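Handover inspection – communal areas and ground floor units
Block: Venanero House
Contractor: Brandudance
Inspected by: Xolani Gumede, for Magagula
Visit: December, second visit, started 8.15 am

Key: P = passed. F = failed. Q = query, not signed off either way.

I was given the contractor's own sheet on arrival. It shows 219 items closed since the first visit. I have not copied any of those ticks across. Where I could check an item myself it is marked below, and where I couldn't it stays as Q, whatever the other sheet says.

1. Fire doors

1.1 Closers fitted to all corridor doors – P
1.2 Doors close fully from any angle – F
Comment: The door by the bin store stops short of the latch unless you let it go from wide open. I was told it "just needs to bed in". It was told to me in the same words last time.
1.3 Gaps at head and sides even – Q
Comment: Good on the upper floors. On the ground floor the gap is wider at the top on the hinge side. Please measure and send me the figures door by door, not an average.
1.4 Smoke seals unpainted and unbroken – F
Comment: Painted over on both stair doors. Replace, don't scrape.

2. Stairs and handrails

2.1 Handrail firm along full length – P
2.2 Nosings fixed and flush – F
Comment: Two lift under the foot on the flight up to the first floor. Adhesive has been tried. Screws next, please.
2.3 Lighting on both landings – P
Comment: Sensor is slow. You are three steps up before it comes on. Passes, but I would not be happy with it in my own building.

3. Walls and finishes

3.1 Plaster sound, no hollow areas – P
3.2 Paint finish complete – F
Comment: The sheet says "snagged and made good throughout". I don't know what "throughout" is meant to cover. Red ink marks and a chipped spot have been left showing on white paint, and anyone standing in front of them with the lights on would have found them.

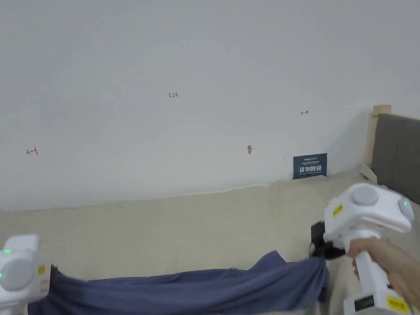
Photo: X. Gumede / Magagula

A thin coat of emulsion over red ink will usually bleed. Seal the marks first, let the sealer dry, then paint the whole wall corner to corner. I will not accept touching in with a small brush, which shows up as soon as the sun gets low.

3.3 Holes filled and sanded – F
Comment: Fill before painting. I mention it only as I have seen it done the other way round on this job.
3.4 Skirtings fixed, joints filled – Q
Comment: Not all reachable. Stored materials in the way in unit 7.

4. Electrical

4.1 Test certificates on site – F
Comment: Promised by email. Still promised by email.
4.2 Socket fronts level and tight – P
4.3 Smoke alarms linked – Q
Comment: Vikia alarms in the hall and kitchen of each unit. I pressed the test button in one flat and heard the other head sound. That tells me about one flat. A full test with somebody in each room, please.
4.4 Emergency lighting, full duration test – Q
Comment: The log says passed, 100 per cent of fittings. No start time, no finish time, no signature. I can't treat that as a record.

5. Water and drainage

5.1 Stopcocks labelled and turning – P
5.2 No leaks at traps – P
Comment: Ran each basin full and emptied it. Dry tissue underneath in every case.
5.3 Hot water temperature at taps – F
Comment: Too hot at the accessible shower. Mixing valve to be set and the reading written down by whoever sets it.
5.4 Meter reading at handover – 1,256

Result: not ready for handover.

Items 1.2, 1.4, 4.1 and 5.3 must be cleared before anybody moves in. The rest can follow, with dates against each. "In progress" is not a date.

Please don't book a third visit until the certificates have reached me. Clear unit 7 beforehand so that I can get to the skirtings.

Signed: X. Gumede
Copy to: Brandudance site office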